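We use cookies to keep items in your basket and to count page visits. By continuing to browse you accept this. Manage settings.

Diltitz: The Complete Series (Blu-ray box set, Bulden)

Two seasons, 13 episodes, total running time 804 minutes excluding extras. Five discs in a rigid slipcase with printed booklet. First pressing of 3,000 numbered copies. Region-free.

Diltitz is a police drama set in a river port over two winters. Season one runs seven episodes and follows the inquiry into a drowned customs inspector. Season two runs six and reopens the same file from the point of view of the harbor office. All episodes were directed by Solène Guérin. The lead role of Inspector Pons is played by Noémie Besnard in every episode except the fourth of season two, in which the character is heard on the telephone only.

Episodes are presented in the order of first broadcast. Production order differs in season one, where the third and fifth episodes were shot as a pair. The broadcast order is the one the director prefers, and it is the only order in which the dates on the case board agree with the dialogue.

Source and transfer

The series was photographed on Super 16 mm color negative and finished on standard-definition videotape. Earlier home releases used the tape masters. For this edition the original camera negative was scanned and every episode was rebuilt shot by shot, using the broadcast tapes as a cutting guide. Scanning and conforming were carried out at Flondano under the supervision of Folasade Idahosa.

Picture is encoded at 1080p in the original 1.66:1 ratio, with narrow black bars at left and right of a widescreen display. The tape masters were cropped to 4:3. Headroom and floor area are close to those of the broadcast version, and the additional picture is almost entirely at the sides. A microphone shadow visible in the second episode, formerly outside the broadcast crop, has been left alone.

Grain has not been reduced. Dirt and splice marks were removed by hand where they fell on faces or on readable text, and by automatic pass elsewhere. The negative of one reel of the season two opener could not be located. The missing material, a conversation in the ferry waiting room, comes from a 16 mm print made for overseas sales. It shows higher contrast and a slight vertical scratch. The change of source occurs on a cut.

Color timing follows notes kept by the production. Night exteriors are darker and less blue than on the tape masters. Viewers accustomed to the earlier discs may need to turn off dynamic contrast on the display before judging shadow detail in the warehouse episodes.

Audio

The default track is the original mono mix, taken from magnetic film and stored as uncompressed linear PCM. No surround remix has been made. Hiss is present at a low level in quiet passages. Dialogue in the harbor scenes was recorded on location and is sometimes masked by engines, as it was on broadcast.

Playback speed has been corrected. The tapes sold overseas ran fast by the usual amount for a converted master, which raised the pitch of the title music. On this edition the music is at its recorded pitch and each episode runs slightly longer than the time given in older episode guides. No scenes have been added.

Subtitles are offered in English for the deaf and hard of hearing. They are white, placed within the picture area, and moved to the top of the screen when a caption or handwritten document appears at the bottom. Speaker names are given only where the speaker is off screen. Subtitles can be switched during playback from the remote control or from the pop-up menu.

Disc layout

Disc one holds the first three episodes of season one. Disc two holds the remaining four. Season two is divided evenly between discs three and four. Disc five carries the extras. All are dual-layer. The average video bit rate on disc two is lower than on the others for the reason of episode count; the encode was checked on a large projection screen and no difference was found outside the smoke in the boiler room.

Each episode can be played with or without its recap. The recaps were assembled from tape and never existed on film, so they have been recreated from the new scans with the original narration. Chapter stops fall at the former commercial breaks and at the start of the end titles. The player will resume from the last position if the disc is not removed, provided the player supports this function.

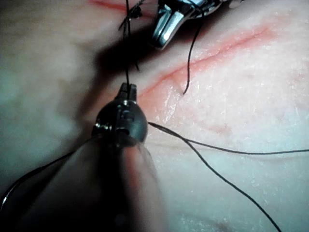

Raimo Kallio writes that he would have put up with softer video on the recaps in exchange for the original captions, and that the new typeface is a shade too narrow. The original captions survive only as part of the tape image and could not be separated from it. The replacement typeface was matched from a production slate and is the closest licensed cut available. The broadcast recap for the season one finale is included complete on disc five for comparison.

Extras

Audio commentary on the first and last episodes of season one, and on the last episode of season two, by Solène Guérin. The commentary on the first episode was recorded for an earlier release and has been cleaned of clicks. The others are new.

Interview with Noémie Besnard on the casting of the series, her working method for the interrogation scenes, and the changes made to Pons between seasons. The interview contains plot details from both seasons and should be left until after the finale.

Alternate ending of season one, silent, reconstructed from camera rolls with the script printed as subtitles. The ending was shot in one night and dropped before sound editing.

Location comparison, covering the customs shed, the courthouse steps and the upper lock. Title sequences without lettering. Broadcast promos, from tape, unrestored.

Booklet

Softcover, stapled, with a long essay by Kumudini Debnath on the series and its place among police serials of the period. The essay deals mainly with procedure: how evidence is logged on screen, how often the detectives are wrong, and why the second season withholds the name of the informant until its last scene. A full episode guide gives writer, photographer and editor for each installment. Transfer notes by Folasade Idahosa list every shot taken from a source other than the negative.

The booklet guide corrects two writing credits that were transposed on the earlier discs. On-screen credits have been left as broadcast.

Packaging

Rigid slipcase in matte black board with spot-gloss title. Discs are held in a single thick case on hinged trays, with no overlapping hubs. The copy number is stamped on the base of the slipcase. Specific numbers cannot be requested. Later pressings, if any, will have the same discs and booklet in a case without the slipcase and without a number.

Compatibility

The discs play on any Blu-ray player and on game consoles fitted with a Blu-ray drive. They do not play on DVD equipment. The content is encoded at film rate throughout and does not require a display that accepts 50 Hz signals. Two of the broadcast promos were originally 50 Hz and have been converted.

Some older players pause for several seconds when the menu on disc five loads. Updating the firmware shortens the pause. If a disc is rejected, check the surface for residue from the tray and wipe from the center outward with a dry cloth before requesting an exchange.

Ordering and returns

One copy per customer while the numbered pressing lasts. Orders placed before 2 p.m. leave the warehouse the same working day. The set ships in a fitted carton inside an outer box. Small dents to the corners of the fitted carton are not treated as faults.

Faulty discs are exchanged singly. Quote the copy number and the disc number in the message and keep the slipcase, as replacements are sent without packaging. Unopened sets may be returned for refund. Opened sets are accepted only if a disc cannot be read and no replacement is in stock.

The release is scheduled for January. Payment is taken when the set is dispatched.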